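Cendton Garden Walk: Frequently Asked Questions

Compiled by Marcelino Bermúdez, who answers the residents' mailbox and has answered most of these before. If your question is missing, write in. If your question is on this page and you write in anyway, you will be sent this page.

GETTING HERE

Where does the walk start?
At the Cuesta Street gate, next to the bike racks. There is a second way in from the Stundar parking lot, through the gap in the hedge. The gap is official. It has been on the site plan for years, even if it looks like something a large dog made.

Is the gate locked at night?
The Cuesta Street gate closes at 11 p.m. and opens at 5:30 a.m. The Stundar side stays open all night. Yes, this makes the gate mostly decorative. The matter has been raised.

I live in Sevness House. Can I use the walk?
Please do. The walk belongs to all the buildings on the property, and your monthly fee helps pay for it whether you use it or not.

My visitor can't find me. What do I tell them?
Don't say "the building by the fence." Give them your building name and the gate they should use. Delivery drivers do well with "Cuesta Street gate, then keep going." Delivery drivers do badly with "near the trees."

THE PAVING

What is the path made of?
Interlocking paving blocks, set on sand. No mortar, no concrete slab underneath. When one block sinks, it can be lifted out and reset without touching its neighbors, and that was the whole argument for buying them.

Weren't they red once?
Some of them were. The original order was a mix, and sun and feet have been at it ever since. The darker border strip has kept its color much better. We have been asked to "put the red back." There is no product we trust to do this. One sample patch was tried by the Stundar parking lot, and you can go and look at it if you want to understand our position.

Can I have a few spare blocks for my balcony?
No. There are 79 spares in the storage room and they are the last of that batch. They are for the path. Every spring someone offers to "borrow" two.

I found a loose block. What should I do?
Tell us where it is, using something that doesn't move. The nearest lamppost number is perfect. "By where the lady with the stroller usually stops" was a real report and it took us most of a week.

What about weeds in the joints?
They get brushed out twice a year and the joints topped up with sand. Please don't pour vinegar, salt, boiling water or anything from a video onto them. The salt ends up in the grass, and then we get the letters about the grass.

Is it slippery?
In heavy rain the stretch under the trees can be, mostly when there are leaves down. Leaves are cleared on weekday mornings in fall. They fall on the other days too – we have spoken to the trees.

Who has priority, walkers or bikes?
Walkers. Bikes are welcome at walking pace. If you are ringing your bell, you are going too fast to be welcome. Scooters count as bikes, including the kind with a seat and a cup holder.

THE GRASS

Why is the grass patchy?
It gets hard sun for part of the day, shade for the rest, and a steady diet of soccer. We reseed in February and water when we are allowed to. It will never look like the brochure. The brochure was printed before there was grass.

May I walk on it?
Yes. It's grass. We ask only that you stay off the reseeded parts while the string is up. The string has now been stolen 2 years running, so if you own some unexplained string, no questions will be asked.

Can I plant something?
Ask first. We usually say yes to low shrubs and no to bamboo. We always say no to bamboo.

Dogs?
On a leash, and bring bags. The bag dispenser at the Cuesta Street gate is refilled on the first of the month and empty by the ninth, from which we conclude that somebody is using them for sandwiches.

THE FENCE

Can the fence be made higher?
It could be, and it won't. It marks the boundary, and it was never meant to keep out anything more determined than a toddler. Open railings let the air through and let you see who is coming, and most of you voted for that when it was put to a vote. Of the replies we got, 23 were in favor of keeping it as it is and 7 wanted it taller. One was about parking.

May I lock my bike to the railing?
No. The racks are at the gate. Locks take the paint off, and bare metal rusts, and then it has to be painted, and then you will write to ask why you can't lean on the fence for two days.

Who cuts back the shrubs by the railing?
We do, once flowering is over. If a branch is poking out at eye height, report it and it will be dealt with sooner.

SHADE AND SEATING

When is the best time to walk?
Before 10 a.m. or after 5 p.m. in summer. At midday the open part of the path throws the glare right back at you, so bring a hat or aim for the trees and don't dawdle.

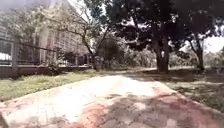
The walk in full sun, with the shade of the trees farther along.

Will there be more trees?
We hope so. Trees want root space, and root space near paving means lifted blocks, so each new one has to be placed with some care. Suggestions for where are useful. Suggestions for palm trees have been noted several times.

Can we have more benches?
Two are on order for the Stundar end. They were on order last year as well. The supplier has changed and so, we're told, has the supplier's attitude.

Can I hold a birthday party under the trees?
For a small group, yes, with no booking needed. Leave enough room for a wheelchair or a double stroller to get past, take your balloons home, and don't tape anything to the bark. Bouncy castles need written permission, and you won't get it.

REPORTING THINGS

How do I report a problem?
Use the form at the office or drop a note in the mailbox beside the door. Say what, where, and whether it's likely to trip someone. Anything that could trip someone gets looked at the same day. Everything else joins the list.

Can I see the list?
It's pinned up inside the office door. Please don't add to it in pen.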